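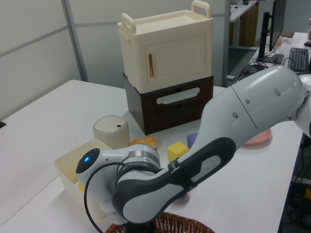

Bonifacio Aguirre replied that the second gripper could wait until September, but the spare wrist cable could not.

Ticket 732: spares and second cell, Andville
Status: open
Raised by: Roya Amini

Log
Quote from Brekirard came in at 988 for the cable set, delivery 6 weeks. Eltari can do it sooner but won't hold a price past the end of the month. Asked both whether the strain relief is included. Brekirard says yes, no answer from Eltari yet.

9 Jun 2018: Budget left on this line is 2000. Cable set fits. Gripper doesn't, unless we drop the new bins and boxes for the pick-and-place table and carry on with what we've got.

Bonifacio asked for the gripper to go on a separate request. Done, linked to this one.

Still to sort:
Does the Aranda service contract cover fitting, or only parts?
Loop length on the arm cable. Measure before ordering, the last set was too short.
Cost code for the second desk.

Order for the cable set is with purchasing. Leave this open until Eltari answer.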